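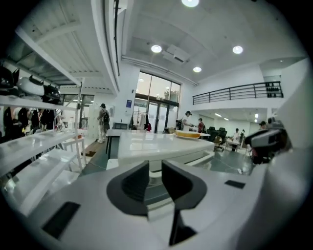 ¿A qué altura conviene colgar la barra de las prendas largas en una sala de exposición?

A unos 135 cm del suelo para chaquetas y chalecos, medidos hasta la parte superior de la barra; los abrigos y los monos enteros necesitan más y se llevan a una barra aparte.

Tema 5. Mobiliario y recorrido en la sala de exposición pequeña
Módulo de Organización del espacio comercial
Escuela Derkamcombe, apuntes para el alumnado

5.1 Qué entendemos por sala pequeña

En este módulo llamamos sala pequeña a la que se abarca entera con la vista desde la puerta. No tiene secciones separadas por tabiques y el mobiliario hace las veces de pared. Suele servir para varias cosas a lo largo del día: atender, enseñar muestras, probar prendas, reunir a un grupo. Por eso el plano se dibuja siempre con la sala ocupada. Un plano que solo funciona con dos personas dentro hay que rehacerlo.

Los elementos que vamos a estudiar son la estantería abierta, la barra o perchero, la mesa y el mueble bajo cerrado. El mostrador se verá en el tema siguiente.

5.2 La estantería abierta

Se coloca contra una pared lateral, a lo largo. Si los estantes son de vidrio o de otro material claro dejan pasar la luz al nivel inferior, pero se ensucian antes y muestran las huellas. Hay que prever quién los limpia y con qué frecuencia.

Arriba van las piezas con volumen propio, las que se reconocen por la silueta: cascos, bolsos rígidos, sombrereras. Debajo, lo que se cuelga o se dobla. En la fotografía que abre el tema el reparto sigue este orden: tres piezas con forma de casco en el estante superior y prendas oscuras colgadas más abajo. Fijaos también en la alternancia de color, con la blanca entre las negras. Si se juntan las dos negras, a cierta distancia se leen como un solo bulto.

Errores frecuentes en las prácticas:

Llenar el estante superior hasta el borde. Hay que dejar aire entre pieza y pieza, como mínimo la mitad del ancho de una de ellas.
Poner en el estante más bajo cosas pequeñas que obligan a agacharse.
Dejar que un estante bajo sobresalga hacia la zona de paso. Si el modelo lo trae así, el paso se mide desde el canto del estante y no desde el montante.

5.3 La barra y el perchero

La barra fija va dentro de la estantería o anclada a la pared. El perchero independiente se puede mover, y esa es su ventaja y también su problema, porque acaba donde estorba. Antes de colocarlo se marca en el plano su huella completa, con las prendas puestas.

Delante de un ventanal, el perchero se ve desde fuera y desde dentro. Conviene que lleve al menos una prenda de color vivo; con luz natural detrás, los tonos oscuros pierden el detalle y solo queda el contorno. En la sala fotografiada hay una prenda roja en el perchero situado ante el cristal, y es un buen punto para comentar en clase el efecto del contraluz.

Las prendas expuestas al sol se rotan. La decoloración empieza por los hombros y por la parte alta de la manga.

5.4 Las mesas

Una mesa en el centro reparte el paso a ambos lados. Si se usan dos, la más larga se orienta hacia el fondo y la otra se deja cerca de la entrada. El canto redondeado es preferible en las zonas de paso.

La superficie blanca y brillante hace que cualquier objeto destaque, también los que no forman parte de la exposición: una carpeta, un vaso, un plato con algo de comer. En un ejercicio de observación hay que anotarlo todo y separarlo después en dos columnas, lo que pertenece al montaje y lo que está de paso.

5.5 El mueble bajo

Sirve para guardar y se sitúa contra la pared. No debe tapar ningún rótulo ni impedir que se abra una puerta. Cuando haya una salida acristalada, se deja libre todo el barrido de la hoja.

5.6 Recorrido y personas

El recorrido se traza a lápiz sobre el plano, desde cada puerta hasta cada punto de uso. Donde dos líneas se cruzan no se pone mobiliario. Contad con las mochilas y con los grupos parados: una persona con mochila que se gira ocupa bastante más que otra que camina sin ella.

5.7 Caso para trabajar: sala Stollik

La sala Stollik se dedica a ropa y protección para moto urbana. El inventario de abril recoge 683 referencias, de las que solo una parte se expone. El proveedor de estanterías es Galex y los percheros son del modelo Zakaria, con ruedas y freno.

Se pide:

Plano a mano alzada con las dos mesas, la estantería lateral y un perchero.
Propuesta de reparto por alturas, con un párrafo de justificación.
Recorrido desde la entrada hasta la salida al jardín.
Lista de lo que se guarda en el mueble bajo.

Extensión máxima, 2 hojas por una cara. El plano va en la primera y lleva las cotas en centímetros. Quien trabaje en pareja entrega un solo ejemplar con ambos nombres.

Para la próxima sesión traed cinta métrica y papel cuadriculado. Empezaremos por el mostrador, apartado 6.1.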